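Skekari gripper trials

The Skekari gripper trials are a series of comparative tests of robot grippers for assembling and servicing desktop computers. They are run at a workshop in Erkorville under Magdolna Fülöp, with test planning by Raimonds Juška. The first round began in July and compared a two-finger parallel gripper with a suction tool made by Stukon.

Each trial uses an opened computer tower and a set of parts held in a fixture beside it. The gripper has to pick up a part, carry it over the case and place it. A dropped part counts as a failure, as does any placement that a person has to correct.

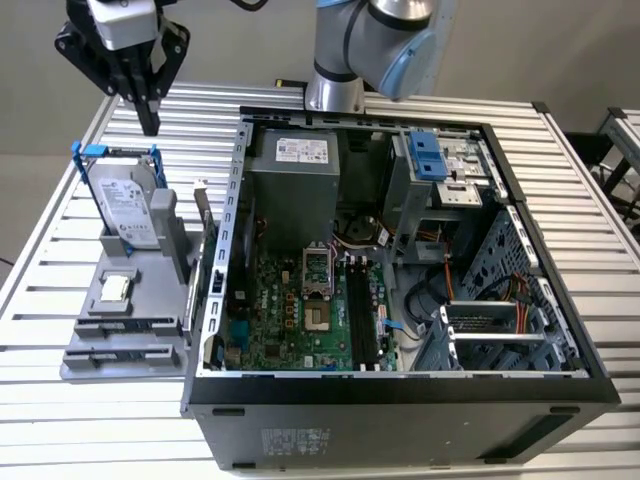
Parallel-jaw gripper above the worktable, with an opened tower and a parts fixture holding a hard disk drive, a processor and an expansion card.

The first round consisted of 325 attempts, 134 of them with the suction tool. The suction tool did well with processors, which have a flat metal top, but could not hold expansion cards. The parallel gripper handled both, though its fingers needed more clearance. Anikó Kozma later wrote a slower approach routine for work close to the case wall.

A second round added a wrist force sensor and brought the total to 1,925 attempts. Results are kept in the Siddiqui log, a plain table listing the part, the tool, the closing force and the outcome of each attempt.

See also: End effector; Pick and place; Force control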